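updated 2021-01-22 — rough notes, will tidy later

## Setting up an abandoned cart email (the quick way)

You need: a store, an email tool, an hour. I use Sustora for sending but the steps are the same pretty much anywhere.

**1. Pick the trigger.** Cart has an email attached, no order after 3 hours. Not 20 minutes. People are still shopping at 20 minutes, or the kid needs a bath.

**2. Exclude people.** Anyone who bought in the last 7 days. Anyone with an open support ticket. Do this before you write a word, I skipped it at Estley and we nagged a customer who was waiting on a refund. Bad afternoon.

**3. Write email one.** Short. Product name in the subject line, one button, link straight back to the full cart — not the home page. No discount yet!

Subject lines that did ok for us:

- Your cart at Estley is saved
- Still want the {product}?
- Questions about the {product}? Just reply

**4. Write email two.** Goes out 2 days later. This one answers the thing they're probly worried about. Shipping cost, returns, sizing. Montserrat Salcedo on our support desk gave me the top questions from her inbox and I pasted her answers in almost word for word. Did better than my copy.

**5. Test it.** Make a cart yourself, leave it, wait. Check on a phone. Check what happens when the product name is really long, ours broke the button. Check {product} with an empty cart too, otherwise you send "Still want the ?" to real people. 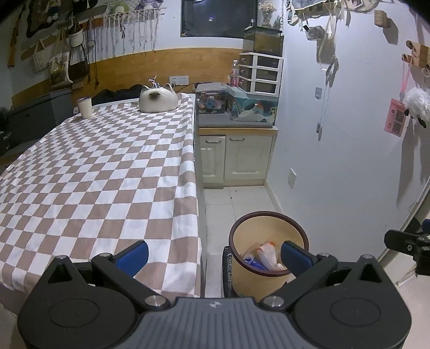
**6. Turn it on for a slice first.** We did 300 contacts, then everyone. If unsubscribes jump, stop and reread email two.

**7. Leave it alone.** At least until you have a month of numbers. Ours went live in October and I didnt touch it until the holidays were over.

Discounts — ask me again in spring. Bríd Nic Aodha runs the list at Plollodham and swears by a small code in a third email. I think it teaches people to wait for it. We haven't tested it properly.

Still to add: the Zou checkout settings, screenshots of the exclude rules, plain text version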